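Kosier Household Manipulation Project
Minutes of the Demonstration Working Group

Held Monday, 2:00 p.m., Deverent meeting room and by phone
Chair: Muthoni Nyaga
Minutes: Bo-ram Song
Apologies: none received

1. Previous minutes
Accepted without amendment. The outstanding action on spare fingertip pads was carried over to item 4.

2. Demonstrations by hand
Ms Nyaga reported that the set now stands at 2177 demonstrations recorded with the hand-held gripper. Bedroom work remains the priority until the end of November. Members discussed the handling of soft items on made beds, where operators have differed in how they approach a crumpled cloth. It was agreed that the fingers should be fully open before the approach begins, and that the operator should close on a single fold.

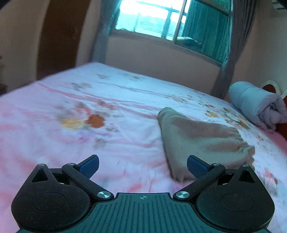 The group further agreed that each operator will complete 30 practice grasps before recording in a new home. Patterned bedding is to be kept in the program – the earlier proposal to standardise on plain sheets was withdrawn.

3. Remote control sessions
Mr Song tabled a summary of the Tamura trials. Operators found folding slower by remote control than by hand, and delay on the link was raised as a concern. The Chair asked that the two methods be labelled separately in the catalogue. A further 100 remote demonstrations were approved, subject to the Gunska workstation being available.

4. Equipment
Replacement fingertip pads are on order. Operators are to check the pivot screws at the start of each shift and record any looseness in the equipment log.

5. Actions
M. Nyaga – circulate revised operator instructions.
B. Song – confirm Gunska booking; update catalogue labels.

The meeting closed at 3:10 p.m.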